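古提科镇旧货交换站延长开放时间，居民可预约送还大件物品

本报讯（通讯员 埃托雷·费拉罗 Ettore Ferraro）古提科（Gutico）镇公所昨天公布，位于迪米特洛夫街（Dimitrov）的旧货交换站从6月30日开始延长开放时间，傍晚的关门时间推后三个小时。同时，交换站开始接受大件物品的预约，包括书柜、饭桌、床架和自行车。

旧货交换站是今年3月开门的。它使用的是从前邮局的一层楼，面积不大，前面是接收物品的柜台，后面是放东西的架子。居民把自己不用的、但是还完好的东西送来，别的居民可以免费拿走。送东西的人不需要登记姓名，拿东西的人只需要在本子上写下物品的种类和日期。

根据镇公所的统计，从开门到现在，交换站一共收到3,699件物品，其中83%已经有了新的主人。最受欢迎的是儿童书、厨房用具和冬天的外套。比较难送出去的是旧的录像带、单只的杯子和很大的窗帘。

负责交换站日常工作的米雷拉女士对记者说，开始的时候她很担心没有人来。“第一个星期，来的人主要是看一看，问一问，然后就走了。后来有一位老先生送来一整箱的字典，当天下午就被中学的学生拿走了。从那以后，人就慢慢多起来了。”

她说，延长时间是居民提出的要求。很多人在特拉梅克斯（Tramex）电车线的终点站那边上班，回到镇上的时候，交换站已经关门，只能等到休息的日子再来，那时候门口常常要排队。有的人等不及，就把袋子放在门外，下雨的时候里面的书和衣服都坏了，很可惜。

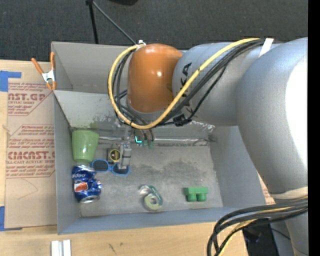 图片来源：Fotbridge图片社／资料图

新的时间安排是这样的：上午的开放时间没有变化，中午照旧休息，下午一直开到晚上八点。晚上的时间里只办理小件物品，大件物品必须在上午送来。镇公所请居民不要在关门以后把东西留在门口或者楼梯上，因为邻居已经几次提出意见。

关于大件物品，镇公所做了比较详细的规定。居民需要提前打电话或者到柜台预约，说明物品的尺寸和大概的状态，最好带一张照片。工作人员同意以后，会给一个送来的时间。每户每个月最多可以预约3件。床垫、冰箱、破损的玻璃和油漆不接受，这些东西仍然要送到镇外的回收场。

小件物品的规定和以前一样。衣服要洗干净，书不能缺页，电器要带电线，并且要在柜台当场试一下。玩具如果少了零件，请在袋子上写明。食品、药品和化妆品一律不收。

住在老桥旁边的一位居民说，她在这里找到了一台缝纫机，型号和她母亲从前用的一样。“我拿回家以后，换了一条皮带，又上了油，现在给孙女改裙子。我也送来过两袋毛线，听说被教堂的编织小组拿走了，我很高兴。”

不过，也有居民有不同的看法。在同一条街上开二手书店的店主认为，免费的交换站对他的生意有一些影响，特别是小说和旅行书。他向镇公所写过信，希望交换站把比较旧的和有收藏价值的书先介绍给书店。镇公所回答说，交换站的原则是不收钱，也不替任何商店挑选物品，但是愿意在交换站的墙上贴一张附近小店的地图，书店也会在上面。店主表示可以接受，他还在等地图印出来。

交换站的费用由镇公所的预算支付，主要是电费、暖气和两位兼职人员的工资。房子是镇里自己的，所以没有房租。延长时间以后，工资的部分会增加，镇议会在上一次会议上已经通过了这笔钱，有效期到今年年底。到时候会不会继续，要看使用的情况再决定。

除了时间以外，房间里面也有一点改变。靠窗的地方新放了一排低的架子，专门放儿童书和玩具，这样小孩子自己就可以拿到。原来放在那里的餐具搬到了后面的房间。门口的台阶旁边准备修一条斜坡，方便推婴儿车和坐轮椅的居民，工程在秋天以前完成，施工的时候请从院子那一边的门进出。

交换站还计划在夏天举办一次修理活动，请会修自行车和小电器的居民来帮忙。参加的人可以把自己家里坏的东西带来，跟着学习怎么修。活动的地点在交换站后面的院子，如果下雨就搬到小学的体育馆。因为场地有限，名额是50个，报名在柜台进行，报满为止。具体的日期还没有确定，镇公所会在公告栏上通知。

米雷拉女士提醒大家，最近夏天的衣服收到得很多，架子已经快要放满了，如果家里还有短袖和凉鞋，请过两个星期再送来。现在比较缺少的是台灯、雨伞、书包和大一点的锅。另外，上个月有人在一件灰色大衣的口袋里留下了一串钥匙，上面有一个小的木头鱼，钥匙还保存在柜台，请失主来领取。

预约大件物品可以在开放时间内直接到迪米特洛夫街的柜台办理，也可以拨打镇公所的总机，请接线员转交换站。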